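The Stairs at Skorkis

Cathal Corrigan had been promised a staircase by July, and in fairness to Zutach Joinery they had never said of which year.

The old one had gone in a skip. Getting to bed now meant a ladder, and his wife, who had married him for his practical side, had taken to sleeping at her sister's in Skolport. The deposit was £600. The firm rang often to thank him for it.
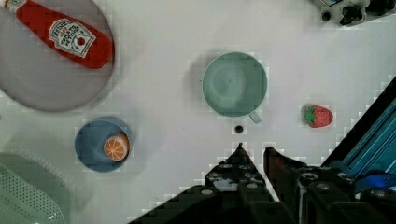 Ketchup, a green cup and a strawberry.

On September 5, 2018 a van came up the lane to Skorkis with 12 treads in it. Cathal made the driver tea and then read him the order form, which said 17.

"You could take bigger steps," said the driver.

"My mother visits."

"Does she like it upstairs?"

Cathal thought about this for longer than he should have. His mother had opinions on the airing cupboard.

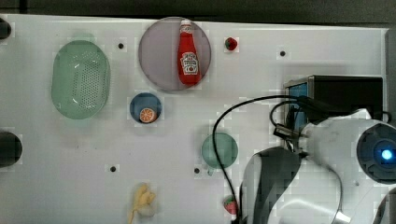

The driver, whose name was Baran, said he had once fitted stairs himself, before his knees went. He walked round the hall, looked up at the landing and sucked his teeth in the way Cathal had been paying people to do since spring. Then he asked whether the ceiling had always been that high.

"It's a ceiling," said Cathal. "It stays where it's put."

"Only they've measured to the top of that door."

They both looked at the door. It was a good door, and it led to the meter cupboard — a place Cathal could already reach without stairs of any sort.

Baran rang the office. The office was delighted to hear from him. The remaining treads were on order, it said, and so were the spindles, and would Mr Corrigan still be wanting a handrail? 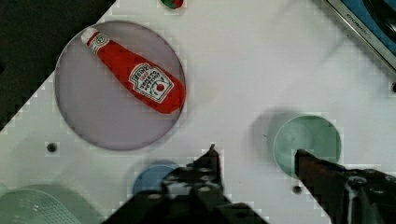 The plate with the ketchup bottle on it.

By teatime they had stacked the treads against the wall in a neat pile, two across. Cathal sat on it. It was the right height for taking your boots off, and the oak was lovely.

"I'd keep the ladder," said Baran, and went out to see if the van would start.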